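Ticket: Wrist view too dark to grade teleop demos, cloth folding task
Project: Skumside
Opened by: Zuweira Quartey
Assigned to: Vojtěch Hubáček
Status: Resolved, one follow-up open
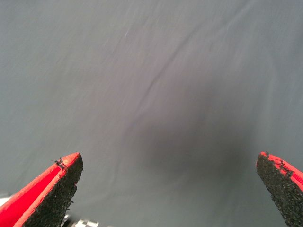 Zuweira Quartey wrote:
I'm collecting remote-control demonstrations for the cloth folding task on the Drorkari arm and the grading script keeps throwing them out. The reason it gives is "wrist view below contrast limit". Of the last 100 episodes I recorded, 39 were rejected, and all of them failed in the approach, when the gripper is open and coming down on the cloth. The grey fabric has a broad soft shadow in the middle, between the fingers, and the long crease further up is only a thin, slightly darker line. I can still drive from it, but I'm slower than I was last month and I lean on the overhead view more than I'd like.

The overhead view is fine. The arm follows the hand controller normally. No error codes on the Maltard controller box. I've restarted the recorder and the arm, in that order, with no change.

Vojtěch Hubáček wrote:
Thanks. A few things to check before I come down.

1. Is auto exposure on or off for the wrist view? It should be locked.
2. Which lights are on over the bench?
3. Does it happen when you guide the arm by hand as well, or only by remote control?
4. Has anyone changed the cloth?

Zuweira Quartey wrote:
1. Locked. Value reads 2,000, same as the note taped to the monitor.
2. Overhead lights only. The side lamp is off. I thought it had been retired.
3. I did three hand-guided runs just now. All accepted. I don't understand why, it's the same cloth and the same start position.
4. Yes. Delia swapped the old cream one for the grey at the start of December.

Vojtěch Hubáček wrote:
The hand-guided result is useful. When you guide the arm by hand you tend to come in on a slant, and the gripper doesn't sit between the overhead lights and the patch of cloth you're going for. With the controller, most people line up straight above and drop. That puts the shadow of the wrist right where you want to grab.

With the cream cloth there was enough brightness to spare. With the grey there isn't. The exposure value was set for the cream cloth and never changed.

Please try the following, one at a time, three episodes each, and write down what the script says:

a) Side lamp on, everything else as is.
b) Side lamp off, exposure raised one step.
c) Side lamp on, exposure raised one step.

Don't change the contrast limit in the script. I know it's tempting.

Zuweira Quartey wrote:
Results.

a) Two accepted, one rejected.
b) Three accepted, but the red on the fingers looks washed out and the upper corners of the cloth are too bright to see any wrinkles.
c) Three accepted, with the same problem in the corners, a bit worse.

On (a), the rejected one was where I came down slowly and sat still for a while deciding where to grab.

Delia Căpraru wrote:
Adding a note since I changed the cloth. The cream one had worn thin along the fold lines and was sliding off the pads. The grey is heavier and I'd prefer to keep it, because the customer's samples are closer to it in weight.

While you're looking at the wrist view, have a look at the fingertips too. There are dark crumbly bits on the red edge at the tip of the left finger, and a similar patch near the top of the right one. It looks to me like the black pads are breaking up. I don't think it has anything to do with the contrast problem, but it should be looked at before it gets into the cloth.

Vojtěch Hubáček wrote:
Agreed on both. Keep the grey cloth. The pads are going into a separate ticket for Marisol, who has the spares.

For lighting, let's go with (a) and fix the lamp position so it's the same for everybody. I came down and moved it to the left end of the bench, lower than before, pointing across the cloth. From there it gets in under the wrist on a straight approach. The base is marked with tape. Please leave it on the tape.

Exposure stays at 2,000.

I've also looked through the rejected episodes. The script takes its contrast reading over the whole approach, so a long pause above the cloth drags the figure down even if the rest is good. I don't see that as a bug. A demonstration with a long hover in it teaches the policy to hover, and we had enough trouble with that on Aryee. If you need to think, do it at the start position, before you press record.

Zuweira Quartey wrote:
Lamp is on the tape. I ran a full set with pauses kept to the start position. All accepted. The crease shows up much better with light coming from the side, and I've gone back to driving mostly from the wrist view. I used a slight slant on the way in where I could, as with the hand-guided ones.

One question. What happens with the 39 rejected episodes? Some of them were good folds.

Vojtěch Hubáček wrote:
Leave them in the rejected folder and don't relabel them. Wumpini wants to test whether the overhead view on its own is enough to train from, and they'd suit that. They won't go into the main set.

Wumpini Sowah wrote:
Confirming I'll take them. Please keep the grasp notes with each episode, especially the ones where the cloth slipped and you went back for it. I can use those.

Marisol Schumacher wrote:
Pad ticket received. I have one pair of spares on hand and I'm ordering more. I'll change both sides together. After the change, redo the gripper zero before recording anything, because new pads are thicker and the closed position will be off. I'd also like someone to wipe down the cloth and check it for black crumbs.

Vojtěch Hubáček wrote:
Closing the lighting part, 2020-12-17. The set-up sheet now lists the lamp position and the cloth colour next to the exposure value. If the cloth changes again, record three test episodes and run them through the grading script before starting a session.

Still open: pad replacement and gripper zero (Marisol).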